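Skaltanley Surgical Skills Centre sets equipment budget for robotic training

FOR IMMEDIATE RELEASE
Tue 1 January

The Skaltanley Surgical Skills Centre has approved a two-stage plan to buy and maintain equipment for its robotic suturing program. The plan takes effect today and replaces the yearly requests the centre has used until now.

Stage one covers instruments and supplies. The centre will buy 20 wristed instruments through its distributor, Gravero, along with suture, drapes and practice material. The amount set aside for practice material is $3920. Each instrument will be logged by hours of use, and instruments taken out of service will be replaced from a separate line in the budget.

Stage two, planned for July, covers a second training console. Cetanbridge has been asked to quote on both purchase and lease. The centre will compare the two on total cost, including servicing, software licences, floor space and staff training. No decision has been made.

The plan follows a review of bookings and spending by the consulting firm Brynjólfsdóttir. It found that small items, mainly instruments and thread, were harder to budget for than the console itself. Orders were often placed late and at higher freight rates. Under the new plan, supplies will be ordered in bulk twice a year.

Course fees will not change. Hospitals that send trainees to Skaltanley can ask the centre for the new instrument list and use it in their own planning.

Suppliers who wish to quote on stage two should write to the centre's purchasing office for the tender papers.

– 30 –

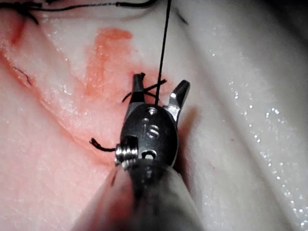
Photo: Skaltanley Surgical Skills Centre. Instrument and black suture, robotic suturing program.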